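Essien Grasp Planner
Control and planning software for two-arm cells with parallel grippers

Overview
Essien is a software package for cells in which two robot arms share one work area. It reads wrist camera streams, estimates gripper and part positions, and produces motion for both arms from a single planner. The arms are never planned one after the other. A move that would bring one gripper into the keep-out volume of the other is rejected before it reaches the controller.

The package runs on a standard Linux PC next to the arm controllers. No changes to arm firmware are needed. Licenses are sold per cell.

What is included
Planner service, with joint planning for two arms
Perception service, with wrist camera calibration and gripper masking
Cell editor, used to draw fixtures, keep-out volumes and approach zones
Log viewer, with time-aligned video and joint data
Command line tools for batch replay

Gripper masking
A wrist camera always sees part of its own gripper. Essien renders the gripper model at the current jaw opening and removes those pixels before part detection starts. The second gripper is handled in a different way: it is kept in the image and tracked as a moving body. Its pose from the camera is compared with its pose from joint data. If the two disagree by more than the set limit, both arms slow down and a warning is written to the log.

Small parts that are partly hidden by a jaw are reported with a visibility score. The default is to ignore anything below the threshold in the cell file. Parveen Gondal's application note on thresholds (supplied with the package) covers shiny metal parts, which usually need a lower value than matte ones.

Close approach mode
Close approach mode is used when the fingertips of both grippers must work within a short distance of each other. Jaw opening is added to the plan as a variable, so that finger travel and arm travel are checked together. Speed is limited by the smallest predicted gap. The operator can set a hard floor for this gap. It cannot be changed while a program is running.

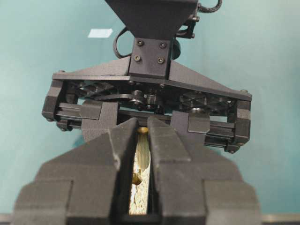
Wrist camera view, both grippers at close range.

Specifications
Arms per cell: 2
Camera streams: up to 8
Saved poses per cell file: 2,782
Planner modes: 3 (free, shared, close approach)
Typical setup time: around two days, including calibration
Interfaces: Python, C++, command line

Compatibility
Drivers are supplied for the Bokano and Ulmont controller families. Other controllers can be connected through the generic joint stream, but close approach mode is not supported on that path. Gripper models are imported as mesh files - one per moving body, with the jaw axis marked. Meshes with open edges will load but cannot be used for masking.

Known limits
Gripper masking does not model cables. If a cable crosses the camera view, draw a fixed mask in the cell editor. Calibration must be repeated after a wrist camera is removed, even if it goes back on the same mount. Cell files saved in the March release open as read-only until converted with the supplied tool.

Ordering and support
Orders and license transfers: Mahtab Jafarzadeh, Drarnholm office
Integration questions: Calum Carnegie
Page last revised 2020-05-20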